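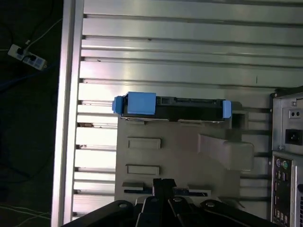 Replacing a failed drive in a Zument storage server takes a few minutes of hands-on work and several hours of rebuild time. Most of the trouble comes from pulling the wrong drive or starting the rebuild before the array state is known. Prepare the replacement before you touch the server. If the caddy has plastic parts in a contrasting color, like the blue ones on the black caddy resting along the top edge of the fixture, check whether they are release tabs or only trim before applying force. The procedure below assumes software RAID on Linux with `mdadm`, a four-bay chassis, and root access.

## Before you start

You need:

- a replacement drive with at least as many sectors as the failed one
- the serial number of the failed drive
- a current backup, tested by restoring at least one directory
- a console session that will survive a network drop (`tmux` or `screen`)

Drives sold with the same nominal capacity can differ by a few thousand sectors. Compare the exact figures:

```
blockdev --getsz /dev/sdb
blockdev --getsz /dev/sde
```

If the new drive is smaller by even one sector, a whole-disk array may refuse it. Arrays built on partitions are more forgiving, provided some space was left free at the end of each disk.

## 1. Identify the failed drive

Look at the array state first.

```
cat /proc/mdstat
mdadm --detail /dev/md0
```

A failed member is marked `(F)` in the first output and `faulty` in the second. Device names such as `/dev/sdb` can change between boots, so do not rely on them to find the physical bay. Read the serial number:

```
smartctl -i /dev/sdb | grep Serial
```

If the drive no longer answers, list the serials of the working drives and find the bay by elimination. At the Rimbridge site the bays are labeled with serials on the front of each caddy. The labels were last checked in January and two of them were wrong, so treat a label as a hint only.

## 2. Mark and remove it from the array

```
mdadm --manage /dev/md0 --fail /dev/sdb1
mdadm --manage /dev/md0 --remove /dev/sdb1
```

The first command is harmless if the kernel has already marked the member as failed. Run `cat /proc/mdstat` again and confirm that the member is gone from the list.

## 3. Swap the hardware

On chassis without hot-swap support, shut down and disconnect power. On hot-swap chassis, detach the device cleanly:

```
echo 1 > /sys/block/sdb/device/delete
```

Wait for the drive to spin down – 30 seconds is enough – then slide the caddy out. Move the mounting hardware to the new drive, seat it, and close the latch fully. A half-closed latch can leave the data connector making intermittent contact, and the resulting errors look very much like a bad disk.

## 4. Partition and add the new drive

Copy the GPT layout from a healthy member. The argument order matters: the target comes first, and the source comes last.

```
sgdisk -R /dev/sde /dev/sda
sgdisk -G /dev/sde
mdadm --manage /dev/md0 --add /dev/sde1
```

The second line gives the new disk its own GUIDs. Reversing the first line overwrites the partition table on the healthy disk.

## 5. Watch the rebuild

```
watch -n 10 cat /proc/mdstat
```

On the Giltov test array the rebuild took 370 minutes at an average of 112 MB/s with no other load. Under normal user traffic, expect longer. The lower speed limit can be raised temporarily:

```
sysctl -w dev.raid.speed_limit_min=50000
```

The value is in KiB per second per device. It returns to the configured default at the next boot.

## 6. Check the result

When the rebuild is done, run a consistency check and read the mismatch counter after the check finishes.

```
echo check > /sys/block/md0/md/sync_action
cat /sys/block/md0/md/mismatch_cnt
```

Zero is the expected value on RAID 5 and RAID 6. On RAID 1 a small nonzero count can come from swap activity – repeat the check with swap off before looking further.

If the system boots from the array, reinstall the boot loader on the new disk. Record the new serial number and bay in the asset list.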